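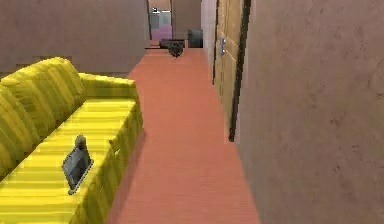
A long yellow couch in a narrow hallway.

4 min read

Colour is coming home, and I couldn't be happier! Piveck, a paint maker with 400 shades on its books, spent years selling mostly white. Then a marigold called Tramari took off, and by December it had outsold every grey on the chart.

I tried it in my own laundry (3 litres, two coats, one ruined jumper) and now I find excuses to wash things. Yellow wakes up a dim room like nothing else. 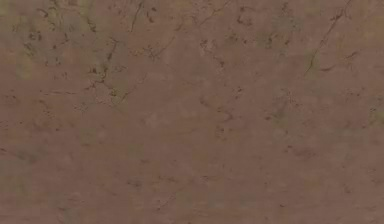

Browns are back too, the plummy, muddy ones your nan loved. Coste has put out a whole range of them, and they sit beautifully beside mustard or a good strong green. Start with a door or the inside of a cupboard. Sample pots are cheap, so buy a few and paint big patches, then look again at night with the lamps on.

Related
Tokon's tiny tile shop
Limewash for beginners
A bathroom redone for $2,000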